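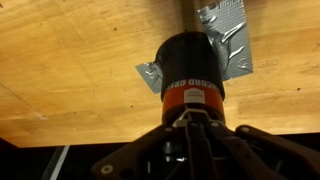 ## Flasetti method

The **Flasetti method** is a way of training a robot arm to grip and turn round containers using wrist camera views. It was developed at the Nurnasico laboratory and is named after the software that sorts the recordings. Each recording is split at the moment of contact, and the two halves are used to train separate controllers – one for the approach, one for the turn.

### Test setup

Containers are attached to a wooden surface with duct tape. The wrist camera sees the gripper and the container together, and no outside camera is used. Labels and printed patterns are left on.
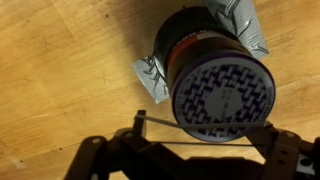 *Wrist camera view of a canister with a patterned white end face, taped to the wood.*

### Results

The Siddiqui report covers 200 trials, of which 123 ended in a completed turn. A single controller trained on the same recordings completed 76. Training took roughly 40 hours. Most failures came during the approach, when the fingers closed off center.

### See also

- Cloline benchmark
- Visual servoing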